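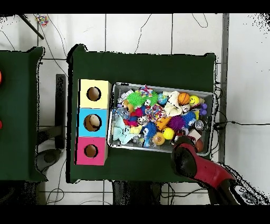 Yellow, blue, pink, and the big grey bin. Toys, August.

Delari
August

Thread on toy libraries, because I have now been a member of one for 3 years and have opinions nobody at home will listen to any more.

If you've not come across one: you pay a small fee, you borrow toys, you take them back. Like books, except a book doesn't play a xylophone tune at you from inside a rucksack on the bus.

Ours is in the old seed merchant's on Riis Lane. 230 toys on the list last time I looked. The list is a ring binder. There is also a spreadsheet. They do not agree, and I've stopped bringing it up.

You get 3 toys at a time for a fortnight. You will go in wanting the wooden garage. The wooden garage is out. It has been out since spring. I have a theory it lives in Grondach now and has a new family.

So you come home with a plastic hen instead, and the hen is the best thing that has ever happened to your child. You paid for a proper farm set at Christmas. It's holding a door open.

Fines are 9p a day. I know this very well. We once ran up enough on a shape sorter to have bought a worse shape sorter.

The shape sorter was missing its star when we got it. I wrote that on the card. When we took it back it was missing its star and its hexagon. I wrote that on the card as well, in smaller writing.

Reading the cards is half the fun by the way. "Wheel sticks." "Wheel no longer sticks." "No wheel." A whole novel in three hands.

Somebody had put "child frightened" on the jack-in-the-box and somebody else had added "so was I".

Tips, as people do ask. Go early. It opens at half nine and anything with a siren has gone by ten. You may feel this is a point in favour of going at eleven. I couldn't possibly comment.

Take your own bag. Theirs are the sort that give up on the corner by the chemist, and then you're chasing wooden fruit down a hill in front of people you know.

Photograph the bits before you leave. Lay them all out on the floor, take the picture, go home. Then when you're told there were two sheep you can produce your evidence like a very low-rent barrister.

Don't let the child see you put the thing back in the bag on return day. Do it at night. I once did it at breakfast and we were still discussing it at bathtime.

Do wash what you can. Warm water, washing-up liquid, old toothbrush for the grooves. Never soak anything with a squeaker. It'll hold on to the water and let you have it back later, down your sleeve.

The other thing is storage at home, which the toy library was meant to solve. Fewer toys, clear floor, calm adults. What happens is you have all your own toys plus 3 more with labels on.

Puzzles I have mixed feelings about. You can't know a borrowed jigsaw is complete until the end, by which time you've put in the hours. We did a harbour one over a wet weekend and there's a hole where the lighthouse keeper's face should be.

People sometimes ask if it's hard on them, giving things back. A bit, the first few times. Mine now says goodbye to each toy at the counter and then asks what else they've got, in the tone of someone changing hotel rooms.

I found it harder. There was a marble run in the winter, made by a firm called Goder, that I renewed twice "for the little one", who was at nursery for most of it.

Anyway there are a fair few of these places about and most could do with more members, so have a look for one near you. Ask at the actual library, they usually know.

And if you're in Grondach and you've got the garage, I'm not angry. Just put it through the door after dark.

Contact | © Delari | Back to top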